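Category: Residents' Meetings / Minutes

Clukumwood House -- Shared Laundry and Linen Room
Minutes, January 18, 2018 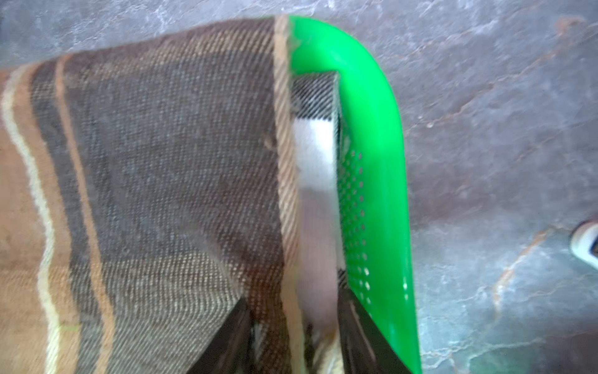 Present: Reiko Hoshino (chair), Valentina Navarrete, Haruto Kaneko, Kohei Hamada. Minutes taken by Tomomi Ishida. Started late, as the room key was with the wrong person again.

1. Last minutes
Accepted. Kohei asked for it to be noted that the "new folding system" agreed in September was never tried by anyone on the second floor. Noted.

2. Green perforated plastic for linens
Valentina wants to move all the shared cloths into green plastic with holes in the sides, on the grounds that air gets in and things stop smelling of cupboard. Haruto asked whether anyone had checked this or whether it was printed on the label. Valentina said it was common sense. Haruto said so was the cupboard.

Reiko's view is that cloths get stuffed in any old way whatever they are kept in, with the striped brown ones hanging over the rim and the white things shoved down the side where you can't get at them. She would like to see one month of people folding before any more money goes on plastic.

Cost: Hekent quoted $200 for a full set with delivery. Kohei thinks this is a lot for something with holes in it. Skenley has not replied to two messages, and the chair does not expect a third to help.

Decision: no purchase for now. Valentina will run a trial on one shelf for 30 days and report back. Haruto abstained and asked that "report back" mean something in writing.

3. Brown striped cloths
Long discussion, longer than it needed to be. Tomomi was told they are twill and must be washed cool. Kohei has been washing them hot for a year and says they look the same to him. Valentina says they have shrunk. There are no measurements from before, so this could not be settled.

Reiko suggested a wash card on the wall. Haruto pointed out that there is already a wash card on the wall. It will be moved to eye level.

4. Whites and patterned pieces
Proposal to keep whites apart from anything dark. Agreed in principle -- as it was last year. Anyone who finds a black and white woven piece mixed in with the whites should take it out and put it on the top shelf, and please not leave a note about it.

5. Budget
Balance stands at $3522. After the Kamata invoice for the dryer repair is paid it will be $2561. Kohei is not convinced the dryer was repaired. Tomomi to ask for an itemized bill before paying.

6. Other business
Lost socks: not discussed, by request of the chair.

Next meeting to be set once Valentina's trial is over. Haruto to bring the key.

Related items
Linen room: who holds the key
Minutes: dryer noise, second complaint
Wash card, revised wording
Kamata repair visit -- what we were told

We use cookies to remember your settings. By continuing to read this site you accept our cookie policy.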